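Mein Probetag bei Clovgate, oder: wie ich fast Personalvermittlerin geworden wäre

28. Juli 2019

So, jetzt wird es hier mal wieder beruflich. Ein paar von euch haben gefragt, was aus meiner Bewerbungsrunde geworden ist, und ich habe mich wochenlang davor gedrückt, das aufzuschreiben.

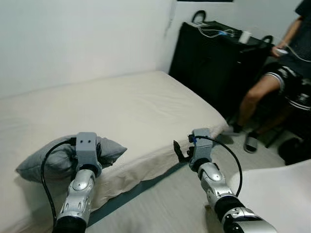

Also von vorn. Im Juni lief mein Vertrag bei Proltach aus, das wusste ich seit dem Winter, und trotzdem habe ich natürlich erst im letzten Moment angefangen, mich umzuschauen. Fünf Jahre Auftragsabwicklung, davor Lehre, davor ein abgebrochenes Studium, über das ich hier schon genug gejammert habe. Mein Lebenslauf war auf dem Stand von damals, inklusive der Zeile »Hobbys: Lesen, Schwimmen, Freunde treffen«. Die habe ich als Erstes gelöscht. Dann sah die Seite so leer aus, dass ich sie wieder eingefügt und dann doch noch einmal gelöscht habe. So ging der erste Abend rum.

Rausgeschickt habe ich am Ende erstaunlich wenig. Eine Bewerbung ging an Timmont, das ist ein Großhändler für Gastrobedarf, die suchten jemanden für den Innendienst. Eine ging an Clovgate, eine Personalvermittlung. Dort stand in der Anzeige »Quereinsteiger willkommen«, und ich dachte, gut, dann nehme ich euch mal beim Wort.

Timmont hat nach zwei Tagen geantwortet, mit einer Mail, die offensichtlich für jemand anderen gedacht war. Ich wurde darin für meine Erfahrung im Lagerbau gelobt. Ich habe keine Erfahrung im Lagerbau! Ich habe freundlich zurückgeschrieben, dass da wohl was durcheinandergeraten ist, und danach kam nichts mehr. Gar nichts. Keine Entschuldigung, keine Absage, einfach Stille. Bis heute. Falls jemand mit Lagerbauerfahrung das liest: Die fanden dich super.

Clovgate dagegen hat angerufen. Und zwar als ich gerade mit zwei Einkaufstaschen im Treppenhaus stand. Ich hasse das, wenn man da mit Schnappatmung rangeht und so tun muss, als säße man seit Stunden ausgeruht am Schreibtisch (»Ja, passt gerade ganz wunderbar!«). Die Frau am Telefon war aber nett, sie fragte, warum ausgerechnet Vermittlung, und ich habe etwas erzählt von wegen Menschen und Zuhören. Das war nicht gelogen, nur sehr spontan. Nach einer Viertelstunde hatte ich eine Einladung zum Probetag und geschmolzene Tiefkühlerbsen.

Der Probetag! Darauf wollte ich ja eigentlich hinaus.

Das Büro liegt im zweiten Stock über einem Optiker, heller Teppich, viele Pflanzen, eine Kaffeemaschine, für die man offenbar eine Schulung braucht. Ich wurde neben eine Kollegin gesetzt und durfte den Vormittag über zuhören und mitlesen. Und ich muss sagen, ich hatte mir das ganz anders vorgestellt. Ich dachte, Vermittlung heißt, man sitzt mit Leuten zusammen und redet darüber, was sie können und was sie wollen. Das kommt auch vor. Aber vorher kommt die Datenbank.

In der Datenbank stehen mehr als 1.000 Profile, und die werden gefiltert. Ort, Branche, Gehaltswunsch, Führerschein. Am meisten hat mich beeindruckt, wie schnell das geht. Die Kollegin hat auf manche Lebensläufe kürzer geschaut als ich morgens auf mein Handy. Beruf, letzte Station, weiter. Beruf, Lücke, kurz stutzen, Notiz, weiter. Ich musste die ganze Zeit an meine Hobbyzeile denken und daran, dass ich dafür einen kompletten Abend gebraucht habe.

Nachmittags durfte ich selbst ran. Eine Kundin, ein Pflegedienst, suchte jemanden für die Tourenplanung, und ich sollte eine Vorauswahl treffen. Mir hat das wahnsinnig Spaß gemacht, ich gebe es zu. Ich habe mich richtig reingefuchst, habe Anschreiben gelesen (macht da sonst kaum jemand, habe ich den Eindruck) und bin bei einer Frau hängen geblieben, die vorher in einer Taxizentrale gearbeitet hatte. Von Pflege keine Ahnung, aber Touren! Planen! Unter Druck, nachts, mit schimpfenden Fahrern am Funk! Ich habe sie ganz nach oben gesetzt und eine halbe Seite Begründung dazu geschrieben.

Die Kollegin hat gelacht, nett gelacht, und gesagt, die halbe Seite liest keiner, aber der Vorschlag sei gut. Dann haben wir gemeinsam zwei Sätze draus gemacht. Ob die Frau den Job bekommen hat, weiß ich leider nicht, und das wurmt mich bis heute mehr als die Sache mit Timmont.

Danach kam das Telefonieren, und da bin ich ein bisschen eingebrochen. Absagen am Telefon sind etwas ganz anderes als Absagen per Mail. Ich saß nur daneben, mit so einem zweiten Kopfhörer, und habe gehört, wie jemand am anderen Ende ganz still wurde und dann sehr höflich »Ach so, ja, danke für die Mühe« sagte. Die Kollegin hat das wirklich gut gemacht, ruhig, ohne Floskeln, mit einem Hinweis auf eine andere Stelle. Ich hätte wahrscheinlich angefangen, mich zu entschuldigen, und am Ende hätte der Bewerber mich getröstet.

Am Schluss gab es ein Gespräch mit der Teamleiterin. Sie meinte, ich hätte ein Händchen dafür, müsste aber schneller werden, und ob ich mir eine Zielvorgabe von 100 Kontakten pro Woche vorstellen könnte. Hundert! Ich habe genickt und auf der Heimfahrt im Bus ausgerechnet, was das pro Tag bedeutet, und dann aus dem Fenster geguckt.

Ich habe fünf Nächte drüber geschlafen. Mehr schlecht als recht, wer mich kennt, weiß, dass ich bei Entscheidungen nachts um drei Listen schreibe. Auf der Pro-Seite stand das Team, das Gehalt und die Taxifrau. Auf der Contra-Seite stand nur »Telefon«, aber dreimal unterstrichen.

Und dann kam Cabrera dazwischen. Das ist eine kleine Firma hier im Ort, die Kochkurse und Firmenevents organisiert, und die hatten über eine Bekannte gehört, dass ich suche. Stelle in der Verwaltung, mit Personalkram dabei: Aushilfen einplanen, Bewerbungen lesen, Verträge vorbereiten. Viel kleiner, etwas weniger Geld, dafür mit dem Rad in einer Viertelstunde zu erreichen. Das Gespräch fand in der Kursküche statt, und ich habe währenddessen ein Stück Zitronenkuchen gegessen. Ob das ein Test war, weiß ich nicht. Falls ja, habe ich ihn mit Bravour bestanden.

Ich habe zugesagt! Clovgate habe ich per Telefon abgesagt, das fand ich nach diesem Probetag nur fair. War furchtbar. Ich habe mich ungefähr viermal entschuldigt, und die Teamleiterin hat mich getröstet, genau wie ich es befürchtet hatte.

In zwei Wochen geht es los. Bis dahin will ich noch den Balkon streichen, die Steuer machen und endlich herausfinden, wie man bei diesem Blog die Kommentare so einstellt, dass ich sie nicht alle einzeln freischalten muss. Wer sich damit auskennt: bitte melden, gern auch mit Bildschirmfoto. Und erzählt mal, hattet ihr schon Probetage? Wie lief das bei euch, und wurdet ihr dafür bezahlt? Bei mir gab es ein Mittagessen und einen Kugelschreiber, der übrigens sehr gut schreibt.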